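4.2 House rules for building and reporting simulated tabletop tasks
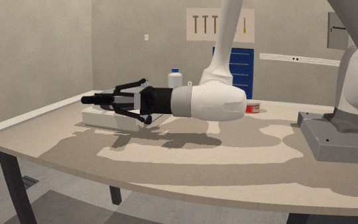

Figure 4. A simulated tabletop task: the open three-fingered gripper above the white block, with a bottle and a small tin further back on the table.

When we first began sharing scenes between our groups, we had no written rules at all, and for a good while we thought we got along fine without them. Everyone knew everyone, and if a scene behaved strangely you could walk down the hall and ask whoever had built it. That stopped working once the Trosia scenes were being used in Lanorberg as well, by people who had never met the builders and who quite reasonably took every object and every setting at face value. The rules in this section grew out of the questions those colleagues sent us, and we are grateful to them for asking so patiently.

The first rule concerns the starting state. Every trial must begin from a state that is saved in full, including the joint positions of the arm, the opening of the gripper, and the position of every object that can move. We had been in the habit of saving only the objects, on the grounds that the arm always went home between trials. It mostly did, but "home" had been defined in 2 different ways over the life of the project, and the results from before and after the change could not fairly be compared. We now ask that the home position be written into the scene file itself and never borrowed from the settings of the machine running it.

The second rule is about when a trial counts as having started contact. A gripper that hovers over a block, as in Figure 4, can look very much as though it is touching it, particularly from a low or distant viewpoint where the shadow of the hand falls close to the object. Shadows are a help to the eye but they are a poor judge. Contact must be taken from the simulator's own contact report, and the threshold used must be given in the paper. If a human reviewer is also scoring the trials, the reviewer should be given a second view, and the two scores should be kept in separate columns so that any disagreement stays in the record.

Our third rule deals with objects that are not the target. We spent more time arguing over this one than over all the others together — some of us wanted bare tables, and some wanted tables as busy as a real workbench. The wording we settled on is modest. Any object standing on the work surface must be listed, and the list must say whether the object is fixed or free to move, and whether touching it ends the trial. In the scene shown, that means the bottle and the tin are listed along with the block. Things that belong to the room, such as a cabinet or tools hanging on a board, go into a separate list of background items. They may be left out of the collision model, provided the list says so. We had one unhappy month, a November, in which a planner was praised for keeping clear of a wall that turned out to have no collision shape whatsoever.

Fourth, lighting and surface appearance must be treated as part of the task whenever a camera image is used as input. A pale block on a pale table is a harder thing to find than a red one, and patches of light and dark across a tabletop can be mistaken for edges. We ask authors to keep one lighting setup unchanged for all reported trials and, if they have the computing time, to repeat the whole set under a second. Both results should be printed, even where the second is disappointing.

On the number of trials, our rule is 500 for each task and each method, drawn from no fewer than 24 starting layouts. The Gough group, who run longer tasks than ours, asked whether they could use fewer, and we agreed that they could as long as the smaller number was chosen before the first trial and stated beside the result. Failed trials are never dropped. A trial that stops because the software crashed is marked as a crash, kept in the count, and reported on its own line.

Finally, a word on moving from the simulator to a real arm. Nothing in these rules should be read as a safety approval. A motion that has passed every check in simulation must still be run at reduced speed the first time, with the work area clear of people and a hand near the stop button, and the speed limit used must be noted in the log. At Plaviditz this step is signed off by someone other than the author of the motion, and we have since taken up the same practice at our own sites. It adds a little waiting to the day, and we have come to think of it as time well spent.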